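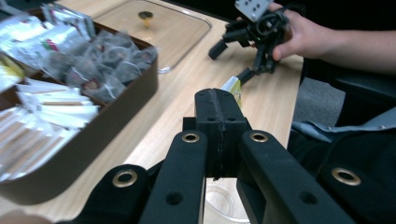
Fig. 1. Clear plastic cup on a light wooden tabletop.

Counting the Dead: How Two Papers Covered the Plilska Market Bombing
Malinowski College, Media and Conflict course

We compared reports on the bombing in two local papers, the Iris and the Ivus, over 8 days. Our sample was 161 articles, of which 106 gave a death toll. The rest spoke of "many" or "several" and left it there.

The first police statement blamed a gas leak. Both papers ran it on Sunday evening without asking who had inspected the stalls. By Monday the gas leak was gone from the Iris and no correction was printed. The Ivus kept it in a side column for another day, next to a story that contradicted it.

Claims of responsibility were handled no better. One group's message was quoted in full by both, and neither told readers how it had reached the newsroom. We doubt it was checked.

Our own method has holes. We coded only the print editions, and the two of us disagreed often on what counts as an "official source" — a hospital clerk, for instance. We would not lean hard on the percentages in the appendix.

Comments

plainreader: Did you ask either paper for a reply?

m_student2: We wrote to both. The Ivus sent a form letter.

oldtown: A hospital clerk is not official. Recode those.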